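采集设备的第二年预算：先算耗材，再算整机

受访者：Hae-won Ok，Harosen 设备规划负责人

Harosen 的手持夹爪采集项目进入第二个预算年度，采购清单从整机扩展到了指尖、标记块、线缆和家具。负责编制这份清单的 Hae-won Ok 在一月提交了初稿，目前仍在修改。采访安排在周四上午，谈的主要是钱怎么分、什么先买、什么不买。

第一年的教训

“第一年的表格只有两栏，设备和人工，”Hae-won Ok 说，“指尖写在设备里，标记块也写在设备里，到年中就看不出钱花在哪儿了。”

第一年的设备支出按套计算，一套包括左右两只夹爪、两个标记块和一份备用线缆。整机单价在询价阶段就已谈定，偏差很小。超支来自更换件。全年共登记更换件 683 件，以夹爪的指尖为主，其次是标记块外壳和线缆接头。这些东西单价低，一次下单量也小，审批流程却与整机相同。

第二年的表格改为四栏：整机、更换件、场地、标定与维护。更换件一栏按使用小时计提，不再按套数计提。她的理由是，同样一套夹爪，白天连续使用和每周用两个下午，磨损差得很远，按套数平摊没有意义。

“指尖是消耗品，要当打印纸来管，”她说，“设最低库存，低于最低库存就自动补货，不要每次写申请。”

场地按工位数编制

场地费用以工位为单位。餐桌、水槽、操作台各算一个工位，台面高度和周围留出的通道宽度写进规格，桌布、餐盘一类小件归入布景费，单独设上限。 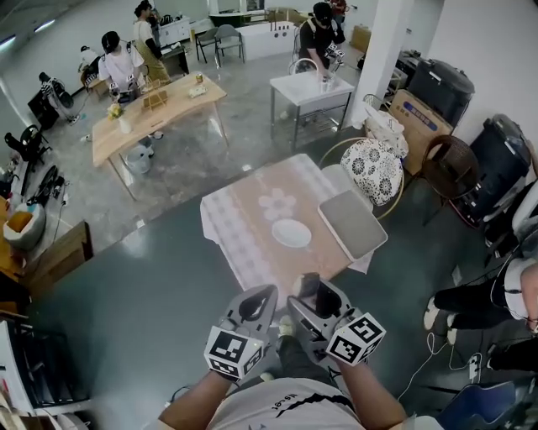 布景费能不能并进场地费，Moon 在预算会上提过，说两栏分开以后每个月要多对一次账，金额又小，不如合并后只控总额。Hae-won Ok 没有采纳。她认为布景的更换频率高于家具，合并之后家具的折旧年限会失真，第三年做续购计划时又要拆开重算。

家具方面她主张买现成的，不定制。定制台面的交期较长，尺寸一旦定下就很难挪到别的房间。水槽是例外，供排水条件各处不同，规格书里只写槽体尺寸和支架承重，龙头型号留给现场决定。

供应商比选

夹爪本体有两家进入最后一轮，Vesus 和 Holla。Vesus 的整机报价较低，更换件须由原厂供应；Holla 的整机报价较高，但开放指尖的安装尺寸图，可以自行开模或找第三方加工。

“只看第一张报价单，肯定选 Vesus，”她说，“把三年的更换件加进去，两条线在第二年中段就交叉了。”

比选表以 3 年为计算周期，包括整机、更换件、返修运费和停用期间的备机成本。停用成本最难定价。Hae-won Ok 的做法是把返修周期折算成备机数量：返修周期越长，同样的排班需要的备机越多，备机的购置费计入该供应商名下。这样一来，交期和质量两项都能换成金额，评审时不必再打分。

她没有透露最终选择，只说合同会分两批签，首批验收后再定第二批的数量。

验收的写法

第一年的验收条款只有外观和通电两项，第二年增加了三项：

一、夹爪开合行程的重复性，每只抽测，记录原始数据。

二、标记块安装后的位置偏差，拆装若干次后复测。

三、左右两只的重量差。重量差过大时，操作人员的两臂负担不同，排班时长要跟着缩短，这部分损失也应该由验收来控制。

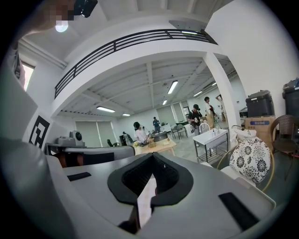 存储和人工

设备之外，数据存储是增长最快的一项。第二年的计划按 1,086 小时的有效录制量编制，存储空间在此基础上另留校验和备份的余量。她要求存储按季度采购，不一次买足。硬盘价格有波动，录制量也常常低于计划，提前买下的容量只会闲置在机柜里。

人工费用不在她的职责范围内，但她在附件里写了换算关系：每增加一个工位，需要相应增加的操作时间、整理时间和标定时间。整理时间在第一年被低估，桌面物品复位、夹爪清洁和电量检查都没有单独列出，实际都占用了录制时段。

“工位数翻倍，产出不会翻倍，”她说，“先把整理时间写进去，再谈要不要扩。”

给同类项目的建议

谈到刚起步的团队，她给出的顺序是先租后买。首批整机可以租用，跑满 400 小时后统计更换件的消耗，再据此编制第一份正式预算。此前的数字都来自供应商手册，手册里的寿命按标准工况测得，和实际使用对不上。

另一条建议与编号有关。每只夹爪、每个标记块都应有独立编号，更换记录跟着编号走，不跟着套号走。第一年左右手经常混用，套号很快失去意义，年底盘点时只能逐件核对。

初稿的修改还剩两处，一处是更换件的计提系数，另一处是备机比例。两处都要等首季度的使用记录出来后再填。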